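Week 4, Thursday group. Read this before the practical and bring it with you.

# Wood movement and glued-up tops

## 1. Why boards change size

Wood takes in and gives off water until it is in balance with the air. A board kept in a heated room in winter will be drier than the same board in an open shed in April. As it dries it shrinks, and as it takes up water it swells.

The amount depends on direction:

- **Along the grain:** very little. We ignore it for furniture.
- **Across the growth rings (radial):** some movement.
- **Following the growth rings (tangential):** the most, often close to twice the radial figure.

A board sawn so that the rings run flat across its width will move more, and cup more, than one sawn with the rings standing upright.

## 2. Worked figure

Take a flat-sawn board 200 mm wide. Use a tangential movement of 0.3 per cent of width for each 1 per cent change in moisture content. If the moisture content drops by 4 per cent:

200 × 0.003 × 4 = 2.4 mm

The same board may be 2,000 mm long, but the length does not enter the sum. Now do it again for a board 146 mm wide and write your answer in the margin.

## 3. Why tops are made from strips

A wide single board is hard to find and hard to keep flat. Most worktops are glued up from narrow strips laid side by side, with the grain all running the same way. Each strip still moves. The strips pull in slightly different directions, so the top as a whole stays flatter than one board of the same width would.

The full width still swells and shrinks. Gluing up reduces cupping, and it does very little about width.
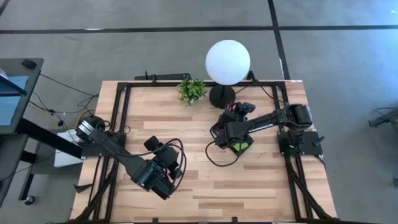 Vlasta Oravec objected that this makes the sum in section 2 misleading, as a top with mixed ring directions should come out lower than the tangential figure. She is right. For a mixed top, work with a value between radial and tangential. If you don't know the sawing, use the tangential figure and allow the larger gap.

## 4. Colour and matching

Colour in a strip top comes from the species, from heartwood and sapwood, and from how the maker sorted the stock. Some makers sort hard for an even colour. Others take the strips as they come, and the top is striped. Colour on its own says nothing about strength -- do not mark a dark strip as a fault in your survey sheet.

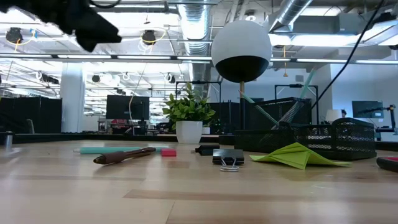 *Fig. 2. Light wooden top with visible grain and lighter and darker stripes.*

Knots are another matter. A small sound knot in a top is mostly a question of looks. A loose one should be cut out before gluing. The grain bends around any knot, so plane with care there or the surface will tear.

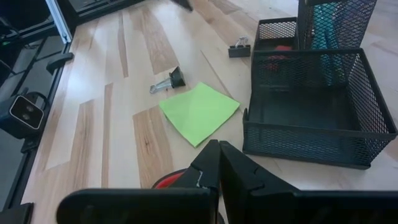 *Fig. 3. Pale strips with brown ones between them. Small dark knot in the broad brown plank, just left of centre.*

## 5. Fixing a top to its frame

Never glue a solid top to a frame all the way across. Use one of:

1. slotted screw holes, with the slot running across the grain
2. wooden buttons in a groove
3. metal shrinkage plates

Fix firmly at the middle and let both edges travel. For the practical we use 19 mm screws and the Drilard plates from the second drawer.

Answer sheets go to Štefánia Čierny before the end of the session. Spare offcuts are under the bench by the door.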